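Castanano day boat — worth it or stay put on the island?

Islands & Short Hops board > Trip chat

saltyknees
April 21, 2022
Ok so back from the long weekend, finally sat down. We did the Castanano day trip off the main wharf, got asked along last minute when another couple dropped out. Said yes before I'd even checked the weather. Will type up the whole thing below but am doing it in bits between loads of washing.
Couple of pics first. 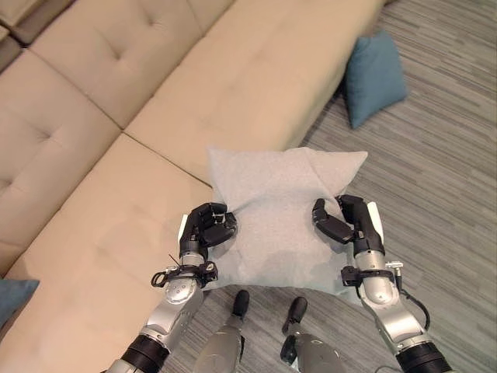
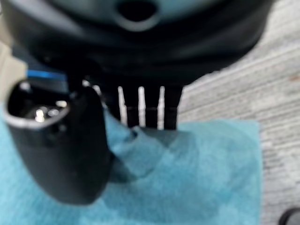
Right so. Boat leaves 7ish, or says it does. We pulled out closer to 8. Flat as glass on the way over, two stops for a swim, the second one miles better than the first (bit of a drop-off, tons of parrotfish, hardly any current). Lunch on the sand at Chambi. Grilled fish, rice, a coleslaw I'm still thinking about. Rum punch after, not before, which I approve of.
Paid 50 each plus the reef fee. Bring cash for that, they don't take cards and the fella at the hut has no change whatsoever.
Anyone else done it lately? Wondering if we just got a good day.

mangrove_mick
You got a good day. We went in February and it was horrible, wind straight on the nose the whole way back, my wife was green. No refund, not even a free drink. 50 is fine if it's calm but they go out in anything.

tidewrack
Was that with the same crew tho? There's 3 boats doing that run now and they're not the same at all. Greder is the one with the blue awning, they called ours off in the morning and rang us to say so. Got the money back at the desk next day no argument.

mangrove_mick
Couldn't tell you. White boat. Bloke with a whistle.

tidewrack
That's not Greder then

saltyknees
Ours was Greder, yep, blue awning. Should of said. No whistle.

pelican_post
Going against the grain here. I'd skip the boat and spend the day at Chambi proper. You get an hour and a half there on the trip and it's the best part, everyone says so, then they herd you back on. Water taxi goes over twice in the morning. Stay for the late one back. You can walk right round to the far side where there's no bar and no speaker going and just lie about.

lowtide_lou
But then no reef. The swim stops are the whole reason for going?

pelican_post
There's reef off the north end at Chambi. You wade out. Not as deep but I saw a ray and two squid last time and didn't pay anybody for it.

lowtide_lou
Fair. Didn't know that. With kids I'd still want the boat, ladder and life vests etc. Mine won't wade through weed, total drama.

saltyknees
Oh and the fish guy at lunch told us there's 700 people on the island all up and most of them seemed to be on that beach lol. Holiday crowd. Music, dominoes, somebody's grandmother winning at dominoes. Favourite bit of the day if I'm being truthful, and it wasn't even on the program.

Second load's done so last few bits:
— hat with a string. lost mine before we were out of the harbour
— their snorkel masks are ok, the fins are not, take your own if you've got them
— sit on the left going over, you're in the shade
— there's a toilet on board but, well. go before

quayside_kev
Left going over is in the sun if it's the afternoon boat. Just so people don't get cooked on your advice.

saltyknees
True, meant the morning one. Didnt know there was an afternoon one

quayside_kev
Only when it's busy. You book through the Jindex counter by the bakery, not at the wharf. Bit shorter, one swim stop, no lunch. Light's gorgeous coming home though.

mangrove_mick
Bakery's worth the walk even if you don't book anything. Coconut buns. Go early, they were down to crumbs by 9 when we turned up.

tidewrack
Finally something we agree on

pelican_post
Buns on the water taxi, far side of Chambi, late boat home. Not changing my mind.

saltyknees
Ok might try it your way next time pelican. What's the taxi cost these days? And does the late one run on holidays or do you end up sleeping on the beach

pelican_post
Ran last holiday but ask the skipper on your way over, he'll tell you what time he feels like leaving. Can't remember the fare, less than your boat by a fair bit.

lowtide_lou
Following for the fare. We're over there end of next month, five of us so it adds up.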